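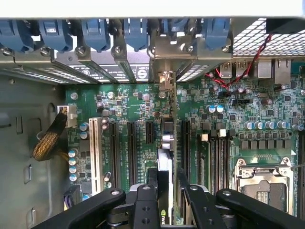 According to Shona Urquhart, an old tower is worth opening even when you plan to give it away the next morning, and the person who gets it should be allowed to look inside first. I have thought about this many times and I believe she is right. When people have seen the inside of their computer, they are less afraid of it.

*A tower with the side off. The blue plastic latches hold the covers of the expansion slots, and the big green motherboard lies under them. The white slot is PCI, the black ones are PCIe.*

# Inside the towers

Welcome to my gallery page of desktop computers. I live in Mornis and I repair machines at home in the evenings, mostly office towers which people have kept in a cupboard because they did not want to throw them away. I am not an engineer. I learned from an old colleague, from manuals, and from several mistakes, of which one was expensive.

I keep the page small on purpose. I prefer to write more under a picture and to have fewer of them, so please have patience with me. The tower here has the number 2637 in my notebook. The numbers do not mean that I have repaired so many! I took over the notebook from the old Betach repair shop when it closed, and I only continued where it stopped.

## The rear of the case

*Grey slot covers with small holes for the air, fastened with small screws, and the blue latches above them.*

I like cases with latches. You open the latch, the cover is free, and you can put in a card without searching for the right screwdriver. But there is often a screw too, as in this one, and then the latch alone is not enough. Many people pull at a cover when there is still a screw in it, and the metal bends. A bent cover is difficult to make flat again. Please look for the screw before you pull.

The old plastic deserves some respect also. In a warm room the latches move well, in my cold back room in winter they can crack. I broke one on another machine in my first year and I closed that slot with a piece of tape for a long time, until McIver sold me a spare from a box of mixed parts.

On the covers there is a printed strip with the regulatory symbols. I never clean this part with alcohol, only with a slightly damp cloth, because print can come off and afterwards you have a grey smear.

## The slots

*One white, the others black.*

The colours help a beginner, but they are not a law. Makers choose colours as they like, so it is better to look at the length and at where the small gap is. On this board the white one is the older kind, PCI. It is useful if you have an old sound card or a card for some measuring device, and I know people who keep a whole computer only for such a card.

One of the black slots is short and ends partway down the board. Short slots are fine for a network card or extra USB. For a graphics card you need a long one, and you should also ask if the power supply is strong enough. I write this because I am asked very often, and usually the question comes after the card has been bought.

There is small text printed between the slots. Take a torch and a magnifying glass and read it before you search on the internet. With the exact name of the board you can find the manual, and with the manual the evening becomes much shorter.

## The cables on the left

*A white power connector at the edge of the motherboard, with its braided bundle of cables in black and gold.*

The braid keeps the wires together and they do not hang into a fan. If you unplug a connector of this kind, press the clip and hold the plastic, never the wires. It can be very stiff. Move it a little from side to side, slowly, and do not put your other hand flat on the board for support - the small parts there do not like it.

A bit lower is a little black connector with purple and white wires. I make a drawing in pencil before I disconnect any small plug, with the colours written beside it. My drawings are ugly but I have needed them many times. Theano Drakos puts a piece of masking tape on every plug and writes on the tape, and this is probably better than my method.

## The capacitors

*Blue tops, standing in a row just inside the edge of the board.*

On any old board I look first at the capacitors. The top should be flat. If it is round like a small hill, or if there is something brown on it, the board will give you trouble, maybe not today. I can change capacitors, but I do it only if the owner really wants to keep the machine, for example because of an old program. For a computer that is only for letters and the internet, it is cheaper to look for another one.

## The ports

*USB ports in silver shells, one above the other, near the wire-mesh grille.*

USB ports on old machines are often full of fluff from pockets and carpets. I use a wooden toothpick and a lot of patience. Do not use a needle. I test every port with the same old mouse, and if the light of the mouse comes on I write a small cross in the notebook.

## What I do with each tower

I have a fixed order and I follow it even if I am tired.

- Unplug the mains cable, press the power button once and wait 5 minutes.
- Open the case near the window, or outside if it is August and dry.
- Brush first, and only then use the air. Hold the fan with one finger so it cannot spin.
- Take out the memory, wipe the contacts, put it back until it clicks.
- Change the coin battery if the clock is wrong.
- Start with only the screen and keyboard connected.
- Check the disk. If it has run for over 3000 hours I tell the new owner, so that they can decide about it. It can still be a good disk.

After this the machine stays on for 6 hours, normally while I cook and watch something. If it is still quiet and working at bedtime, I close the case.

## Letters from readers

Theano Drakos asked if I could name a good brush. I use a soft paint brush with natural hair, the flat kind, from the McIver shop. The handle is wood. I wash it with soap and let it dry until the next day.

Another reader wanted to know where to find old manuals. I have had good luck with the Maltska archive, where the scans are sometimes crooked but can be read. Search with the name of the board and not with the name of the computer.

If you have an old tower and you are not sure what is in it, you can write to me. Tell me the name of the board and the colours of the slots, and please also tell me what you want to use the computer for. I answer in the evening, after eight, and a bit slower in summer.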